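WUMTHORPE HALL KITCHEN AND MEETING ROOMS
Walk-round checklist, July 11, 2019
Checked by: Lorna Umali
Copy to: Nigel Bloxham, Denise Hartley

Marks: OK, FIX, or LOOK AGAIN. Comments are mine. Complaints about the comments may go in the suggestion box, once item 4 is dealt with.

Front entrance
Door closer: FIX. Shuts with enough force to end a conversation. Needs a turn of the adjusting screw.
Mat: OK. Flat at all corners, a first for this building.
Ramp handrail: OK.
Item 4, suggestion box: FIX. Lid screwed shut. No one has suggested opening it.

Hallway
Fire extinguisher: OK. Pin in, gauge in the green, tag current. Has stopped being a coat hook.
Exit sign: LOOK AGAIN. Lit, but flickers when the kettle is on. Ashworth to check the circuit.
Storage closet: FIX. Folding chairs stacked against the electrical panel again. I moved them. I also moved them last time.

Kitchen
Smoke alarm: OK. Tested. Poppy Rudd now knows what it sounds like from directly underneath.
Oven: FIX. Dial numbers worn away. 200 and 500 feel much the same in the dark, and the scones have been telling us so.
Fridge: LOOK AGAIN. Thermometer missing. Temperature unknown, contents mostly unknown.
First aid box: FIX. Plenty of slings, no Band-Aids. Ready for a broken arm, hopeless with a bread knife.
Knife drawer: OK. Guards on.

Meeting rooms

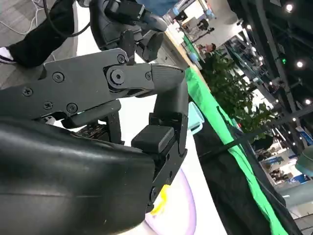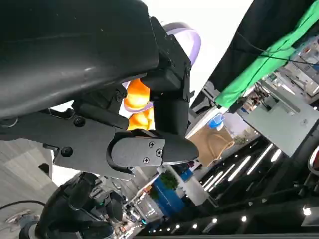 Table tops and edges: LOOK AGAIN. The Favine tables were bought for looks and chip if you speak sharply to them, so every edge gets a hand run along it for splinters and lifting trim. Pale tops do at least show the dirt. Against a white surface like the one in the first photo a crumb has nowhere to hide, which is more than I can say for the brown table by the window. Wipe down after each booking, and that includes the undersides, where the gum lives.
Window latches: FIX. One painted shut by a person with great confidence and a wide brush.
Radiator covers: OK.
Occupancy notice: FIX. Says 109. Must have been written by someone standing outside. Denise to find the proper figure and post it.

Outside
Trash area: OK. Lids down.
Path lights: FIX. The one by the steps is out. The one lighting the hedge is in excellent health.
Assembly point: LOOK AGAIN. Sign is there, behind a bush. Hortensia Huamán has offered to cut it back - the bush, I hope.

To be done before the next walk-round
Nigel: door closer, path light, chairs (permanently, please).
Denise: occupancy notice, first aid supplies.
Lorna: fridge thermometer, window latch, oven dial.
Suggestion box: whoever has a screwdriver.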